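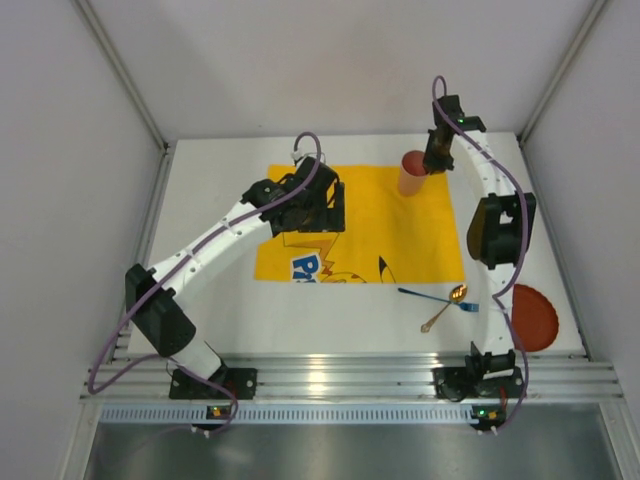
Thursday, open afternoon at Mender. Writing this on the train home before I forget half of it, so forgive the state of it.

Why I went: my sister runs a lunch place and keeps asking me when she can buy something that clears tables. I keep telling her "soon" and I have been telling her that for years. So when Mender put up a sign-up page for visitors I took a slot, 25 of us in the group, mostly people from small shops and kitchens, a few students, one man who only wanted to talk about dishwashers.

Got there at ten to two. Bad parking. Coffee good.

Bảo Âu took us round. Talks fast, knows everything, doesn't oversell. First thing out of the gate was "please don't ask me about the ironing" and then of course somebody asked about the ironing. (Answer: no. Not this year, probably not next.)

The table setting benches were what I came for. Pale walls on the sides and back, white table, two arms bolted to a rail along the front. Cup, plate, fork, spoon, a cloth for a placemat. The one I stood at longest had a bright yellow cloth with a cartoon printed on it and a pink cup up near the back corner. I liked that it was ordinary stuff. Plate with a little scalloped edge, blue fork, gold spoon with a fancy handle, the kind of mixed drawer everyone has at home.

The fork and spoon were lying crossed, one over the other, and I asked about that because crossed cutlery is exactly what comes out of my sister's bins. Bảo said crossed is a lot harder than side by side. You go for the one on top and the other one comes with it, or slides off somewhere. A kid of four sorts that out without looking. The arms have to be shown it over and over.

Cups are better. Cups are pretty much the good news of the day. Stiff, stand up on their own, fingers either side of the rim and off you go. Plates are middling — flat on the table there's not much edge to get hold of. Cloth is the bad one. They have a whole second row of benches for nothing but cloth and the mood over there was noticeably quieter.

Speed. I'm putting this in its own paragraph becuase it's what my sister will ask first. Slow. Bảo gave us 12 minutes for a full reset of one place when it goes well, and said so without being pushed. My sister does a table of four in the time it takes to say it. I did ask if it gets quicker with practice and the answer was yes but quicker also means more dropped spoons, so they pick their battles.

They log every try. 400 for the cup job so far, 500 for the cutlery and the cutlery is still the worse of the two. I wrote those down as he said them, hope I got them the right way round.

Then upstairs for the shop floor half, which I thought would be the dull part. Wasn't. A firm called Salian has a shelf there for restocking, boxes and jars only, nothing soft. Much further along. Same shape every time, same place every time, somebody told it where the shelf is. I could see that in a back room tomorrow. The Fomine people next door were doing returns, folding tops and bagging them, and we were back to the cloth problem again. The woman there had clearly explained it to three groups already and I felt bad asking. She let me feel the bags they use, stiffer than normal ones, which seems like cheating and also seems like the right idea.

There was supposed to be a Bruvanix stand too, floor cleaning for small cafes. Sign on the door saying back at 4. My train was at 4. So no report on that, sorry, it was the other thing my sister wanted.

Questions at the end, bits I caught:

Price? Wouldn't say. Two arms plus the table plus someone to look after it, and the someone is the expensive part.

Could it work next to customers? Not as they have it, no.

What about glass? They do have glasses in a cupboard. They have fewer than they started with.

Dishwasher man: can it load one. Top rack, cups, sometimes. He was thrilled. Bottom rack no. He was still thrilled.

So what do I tell her. If the job is hard things that stand up by themselves and nobody is in a rush, it's getting there. Clearing a lunch table with napkins and crossed forks and half a sandwich, no, keep the Saturday kid and pay him properly. I'd go back in December, they're doing another open day and Bảo said the cutlery should be worth a second look by then. Sign up early, the slots went fast, and bring a sweater, the upstairs is freezing.

Notes on the lunch they gave us tommorow if I have time. Short version, skip the wraps.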